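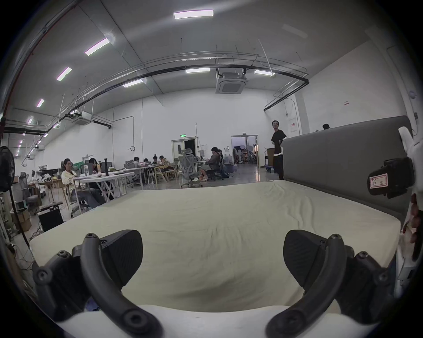 Last updated: Thursday, 4:40 p.m.

Drirari water agreement enters its second season

The two villages on the Drirari canal have agreed to keep their water-sharing arrangement for another season. Representatives from Upper and Lower Drirari signed the renewal at the El Khatib meeting house after two days of talks.

The dispute goes back to the year the main gate was moved upstream. Farmers in the lower village said their turn at the water had been cut in half. Crops were burned, a pump was wrecked, and 55 families left for Busex. For 15 months the road between the villages was closed after dark, and children from the lower side stopped going to the shared school.

Under the agreement each village gets the full flow on alternate days. The gate has two locks, with one key held on each side. Anyone who opens it out of turn pays a fine in grain, and the case goes to a panel of five elders before the families get involved. The panel has heard four cases so far. Three were settled the same day. The fourth, over a broken channel wall, is still open.

Hanane Benmoussa led the talks for the Troltis mediation office. She said the hardest point this time was compensation for the burned fields. Upper Drirari had offered to pay in labor. The lower village wanted cash. They settled on labor for the channel repairs and cash for the pump.
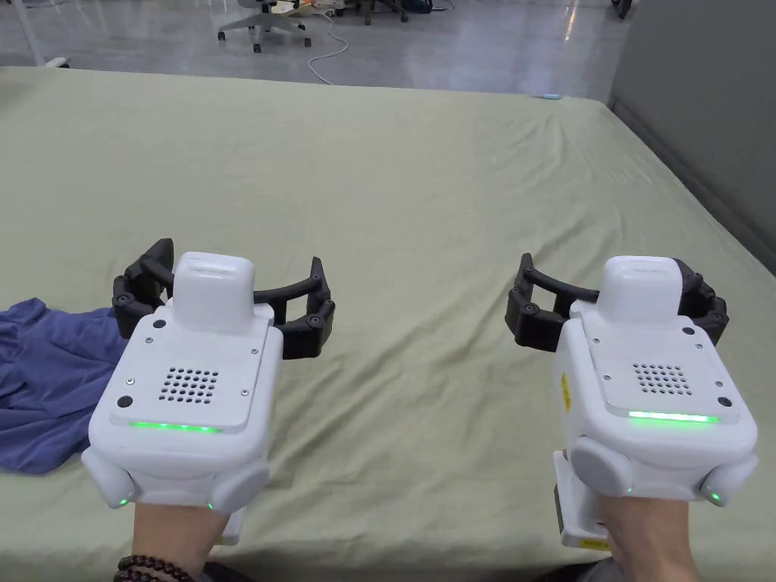
Large bed with a pale green sheet.

More than half of the families who left have come back. Korkor Ametepe, who keeps the return list, said the rest are waiting on house repairs or have children in school in Busex and will decide after the harvest.

The new text covers 1,369 acres, including the orchard strip left out of the first version. It also adds a rule for dry years, when turns drop to half a day and the orchards go first.

Copies are posted at both mosques and at the school. Families who want to register a claim for damage should see Hala Saber at the meeting house before the end of January. Bring the names of two neighbors who can confirm the field boundaries.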